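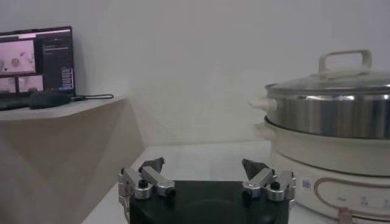 Gripper with silver linkages and dark gray fingertip pads

Toston Lectern Bible, Burkier Edition
Item no. 2438
Price: $85.00

The Toston Lectern Bible is made for reading aloud in worship. The text is set in 16-point type in a single column, with verse numbers in the margin so they do not get in the way of the reader. Old and New Testaments are complete in one volume. An edition with the Apocrypha is sold separately.

Poetry is set in lines, and paragraphs are kept whole across a page turn where the text allows. Hard names are marked for stress the first time they appear in each chapter - a help to lay readers who get Nehemiah with short notice.

The binding is sewn and lies flat from Genesis 1 onward. Six ribbon markers are included, in the usual seasonal colors plus black and gold.
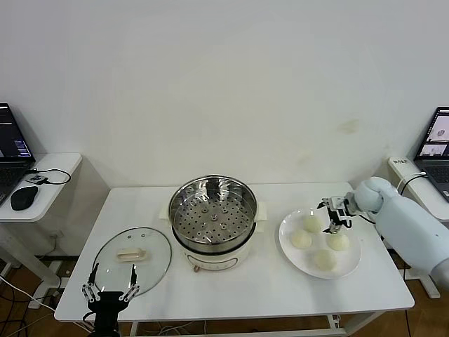
The cover is Brovum cloth over heavy board. It can be wiped with a damp cloth, but do not use furniture polish or leather cream on it. For a leather cover, see the Lévesque binding, which is made to order and cannot be returned.

Details
Type size: 16 point
Ribbons: 6
Cover colors: dark red, navy, black
Page edges: plain or gilt (gilt costs extra)
Stamping: one line on the front cover, up to 16 characters

Stamped copies take longer to ship. Orders for Easter should be in well before April, as the bindery works through them in the order received.

The earlier Toston printing had the Psalms numbered in the margin only. In the Burkier Edition the number also stands above each psalm. The page numbers have changed as a result, so the two printings should not be mixed if your readers go by page number.

Slipcase sold separately. It fits the cloth edition only.

Page updated 2020-09-19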